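Notes from the Back Row

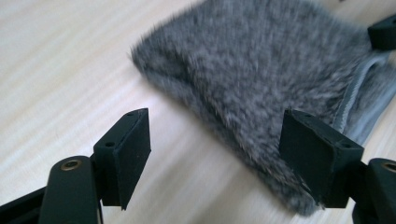
Grey fur on a pale wooden tabletop.

Well, I have seen four plays in nine days and my knees will never forgive the seats at the Ratarano. It has been a good summer though, better than last year's, and I came home from Tuesday's performance so full of it that I missed my stop and had to walk back past the bus depot in sandals.

The play was Timeo, which some of you will remember from its first outing, when it ran to three and a half hours and had a live goat in the second act. The goat has gone and so has most of the second act. Parveen Matubbar directs this time and she has taken a very firm pair of scissors to it. It now comes in at 119 minutes with no interval (do plan accordingly!) and I hardly looked at my watch. The quarrel over the boat is still too long. The scene with the two sisters and the letter made the man beside me blow his nose so loudly that one of the sisters waited for him to finish.

Phelan at the Wullier I liked less. Lovely set, all staircases, and a cast of 24 who spent most of the evening going up and down them. I couldn't hear a word from anyone above the first landing. The Wullier seats 602 and I would say the top third of them got the better deal, so if you go, go cheap and go high. I did enjoy the band, and the drunk uncle, who got the only real laugh of the night by sitting down very slowly.

A few of you wrote in after the last issue to tell me off for what I said about musicals. Fair enough. I still think a song should start when a person has run out of talking, and too many of them start when the writer has. But I have booked for the October one at the Ratarano and will try to behave.

Speaking of October, our group trip is to the matinee of Timeo, assuming it transfers as promised. We have 28 tickets held and nearly half are spoken for already. Let me know by 26/08/2023 if you want one, and please say whether you need an aisle seat, as last time we had a great deal of climbing over each other in the dark. Coach from the library as usual. Sandwiches are your own affair.

Oh, and whoever left a green umbrella under row F at the Wullier, I have it. It has a bent spoke but that was like that when I picked it up.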